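Workshop notebook, February
Paint trials, gray panels, batch 1307

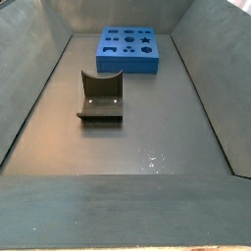

Gray-painted bin, blue block toward the back of the floor.

Started 9:15. Shop at 61 F, humidity a bit high from the rain. Kept the heater on low and the big door shut.

Two grays on test for the Vastport shelving job. Kusum matte on panels 1 to 6, Tritix satin on 7 to 12. Same primer under both, sanded with 220 and wiped down twice. Foam roller for all first coats.

Kusum goes on thick and drags if you go back over it after a minute. Thinned it five percent and it leveled better. Panel 4 has a lap mark down the middle where I stopped to answer the phone. Leave it in the set, it shows what happens.

Tritix covered in one coat on the flats but pulled away from the edges. Second coat by brush on edges only, then roller over the face. Some orange peel on 9 and 10. Might be the roller, it was the older one.

Color check at noon. Kusum reads warmer under the bench lamp and a good deal bluer by the window. Customer will have strip lights, so we need to look at both under those before we commit. Siddiqui sample card still has not come in. Ordered again, ref 3908.

Scratch test at 4:30, coin and then key. Tritix marked with the key only. Kusum burnished with the coin, shiny streak that would not wipe off with a damp rag. Repeat after a full week of cure before writing it off.

Wet sanding 11 and 12 tomorrow, 400 then 2000, to see if the satin can be knocked back to something closer to matte.

Used up the last of the 220. Roller covers are low too. Lid on the Kusum can is bent, moved what was left into a clean jar and labeled it.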